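Since a few of you asked how the data gathering is going, I figured I'd do a proper thread for once instead of my usual one grumpy post at midnight. 18 Nov 2022, tea in hand, let's go. This will be long. You know me.

1/ For the new folks: I'm on the small team at Stustonska that teaches a pair of arms to sort snack packets. We don't write out the motions. A person drives both arms by hand through the whole job, we save it, and the learning system gets a big pile of those to copy from. My job is the big pile.

2/ As of last night the pile is 662 episodes. I would love to tell you that's 662 good ones. We threw out 291 from the October batch, and I'm the person who had to sit there and mark every single one of them, so please be gentle with me today.

3/ Why so many? Mostly my fault! I wrote the instructions for the October batch and I wrote "place the packet in the matching bucket," and I thought that was perfectly clear. Some drivers let go high and let the packet drop. Some lowered it all the way down and pushed. One person did a sort of gentle toss, which I have to say was lovely to watch.

4/ Any one of those is fine on its own. Mix them all together without a label and the policy we trained (we call it Bavia, after a street where we used to get very good dumplings) comes to the bucket, hangs there, dips, rises, dips again, and can't make up its mind. It looked like me in front of the fridge.

5/ So the new instructions say how high, which arm, and when to open. They run to a page and a half, and Hamdia Teshome read them out loud to me twice while I drove, stopping every time I did something the page didn't say. It took a whole afternoon and I recommend it to anyone. You find out very fast which sentences only make sense inside your own head.
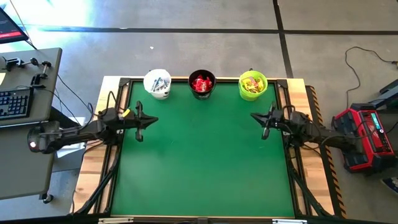 6/ Starting positions are the thing I've been fussing over most this week. Every episode has to begin with the arms somewhere sensible, and for a long time we were starting from exactly the same pose, every time, because there was a button for it and the button was easy. Bavia got very good at that one pose and fell to pieces if you nudged an elbow. Now we vary it on purpose. The two grippers can begin well apart or nearly nose to nose over the green, as long as they're open to the job, holding nothing, and on the near side of the buckets. I keep the buckets in a row along the far edge, white, black, then lime green, so there's plenty of clear surface in front for whatever we put down next.

7/ Bucket order was a big argument, by the way. I wanted to shuffle it from day one. Hamdia wanted it fixed until the grasping was solid, then shuffle. We did it her way and she was right, and I've told her so in writing, so she can stop bringing it up at lunch :)

8/ Packets are harder than they look, if you've never tried it. They crinkle, they slide, they puff up at one end when you squeeze the other. The shiny ones throw reflections that change with every tiny turn, so the same packet looks like five different packets to the cameras. I used to think of that as a nuisance. These days I try to get more of it into the set — different times of day, blinds up, blinds down, lamp on, lamp off.

9/ We also keep the recoveries now. When a driver fumbles a packet and goes back for it, that used to get cut. What a waste! Those are the seconds where somebody shows the system how to get out of trouble. So a fumble stays in if the driver fixes it calmly and finishes the job. If they fumble and then sort of flail (no shame, I've done it on camera plenty), it goes.

10/ A word about the drivers, who deserve so much more credit than they get. There are 4 of them on the rota and each has a handwriting. I can tell who's driving with the names hidden. One always leads with the left arm, one pauses before every grasp like she's about to sing. I used to try and train that out of people and I've mostly quit. As long as the episode follows the page, a bit of personality seems to help more than it hurts.

11/ What I do ask for is breaks. Twenty minutes on, ten off, and get up and walk around. When I went back through the rejects, the long sessions were just awful toward the end. Wobbly approaches, grippers shut too early, a lot of bumped rims. I should have seen it sooner, but I was looking at totals on a chart and the totals were going up so nicely.

12/ On the software side, we moved our labeling over to Rostinon last month and it's been a mixed bag. Scrubbing through both arms side by side is wonderful. Exporting is slow enough that I've taken up knitting. If anybody has found a way to export just the flagged episodes without making a copy of the whole project first, my messages are open and I will knit you something.

13/ Next up is Tamiru, our second station, which gets the same buckets and the same instructions but a different room and different light. The plan is to record there with no changes to the page at all and see how much of what we've learned carries over. Hamdia thinks most of it. I'm a little more nervous, but I've been nervous about every step of this since spring, so don't go by me.

14/ Several people asked how many episodes you need before it works, and I don't have a nice number for you. After we took the bad ones out, the smaller set trained a better policy than the full one did, which hurt my feelings and also made my week. If you're starting out, I'd record a small batch, train on it, watch it fail, and fix your instructions before you record any more. I did it in the other order and spent October paying for it.

15/ Okay, my tea's cold and I'm on the driving rota after lunch. I'll post the page and a half once Hamdia's done with her red pen. Ask me things in the replies, I'll get to them tonight, probably with knitting.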